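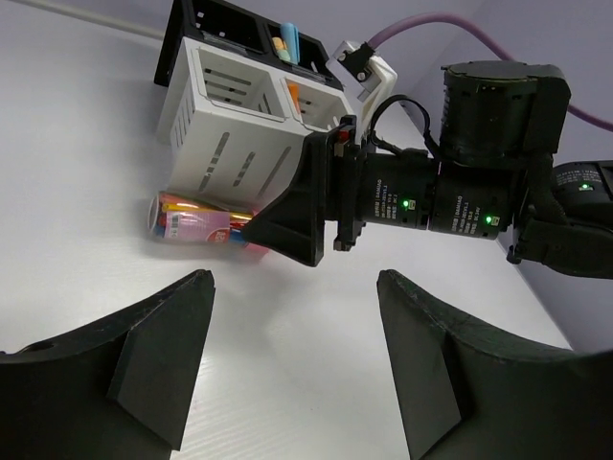 Un organizador blanco de escritorio, sobre la mesa.

El domingo visité la jornada de puertas abiertas del teatro Volesura, en Masville. Llegué a las 14 y ya había cola en la entrada de artistas. La sala tiene casi 300 butacas, menos de las que yo imaginaba desde la calle. Nos dejaron pisar el escenario, que está un poco inclinado, y se nota en las rodillas.

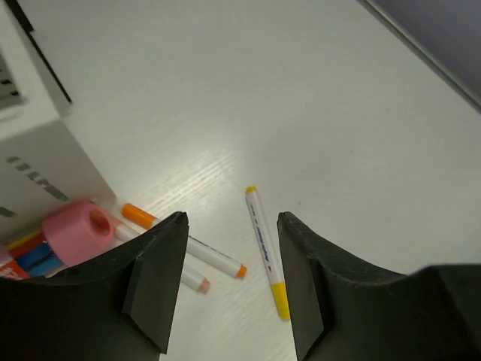 ¿Se puede ver un ensayo durante la visita?
Depende del día; a nosotros nos tocó media hora de Widow, la obra que estrenan en marzo.

Ensayaban el segundo acto con luz de trabajo y sin vestuario. La viuda casi no habla, y la actriz llena el silencio doblando manteles.

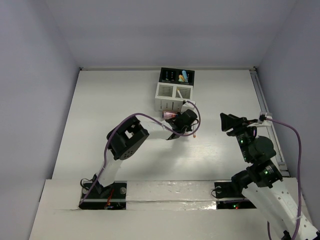

Después subimos a la cabina, donde caben dos personas muy juntas. La mesa de luces, comprada a la casa Verschueren, tiene 48 canales, y todavía se escribe cada cambio a mano en un cuaderno. Me quedé con ganas de ver el foso, que estaba cerrado.

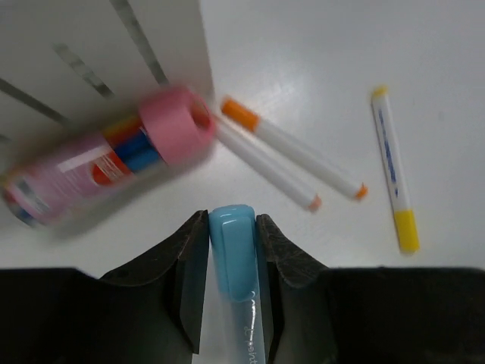 Según Verónica, en la función del año pasado el segundo acto se le hizo largo y el final no se oía bien desde el anfiteatro. Yo compré entrada de platea, fila siete.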